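Stimard Minis: kitchen clutter grasping set
README for the student club release
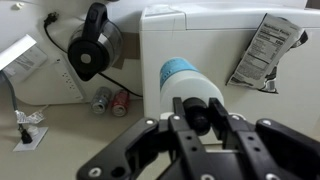

Do I need the same arm to use the data?
Any two-finger gripper will get you started, though you'll have to redo the calibration for your own wrist camera. The club in the next town over trained on our files with a completely different arm and had it grasping within a fortnight!

What's in it
330 training episodes and 20 held out for testing, all from the Minis challenge our club ran in November. Each episode is one reach and one grasp attempt, with wrist video, joint positions and the gripper opening. Failed grasps are in there too, labelled as failures. Please don't throw them out, they're some of the most useful files we have (and a few are very funny).

The objects are everyday stuff: bottles, drink cans, wrappers, packets. We left the backgrounds busy on purpose, so expect appliances, cords and printed labels behind whatever the arm is going for.

Folders
train/ has the episodes, numbered in recording order
test/ has the held-out ones
tools/ has Mpho's viewer and Wilson's calibration script

Run the viewer first! Scrubbing through a grasp frame by frame taught us more than any of the plots did.

Known problems
Colour balance shifts between evening sessions. Shiny wrappers confuse the depth estimate in tools/, and Zinhle Buthelezi is working on a fix in the lukimer branch. The gripper opening value lags the video by 2 frames in the early episodes.

Credits
Recording: Sanne Koster, Zinhle Buthelezi
Code: Mpho Mahlangu, Wilson Villanueva
Labels: Miloslav Hrubý

Use it for any class or club project you like, and send us your results. We'd love to see them!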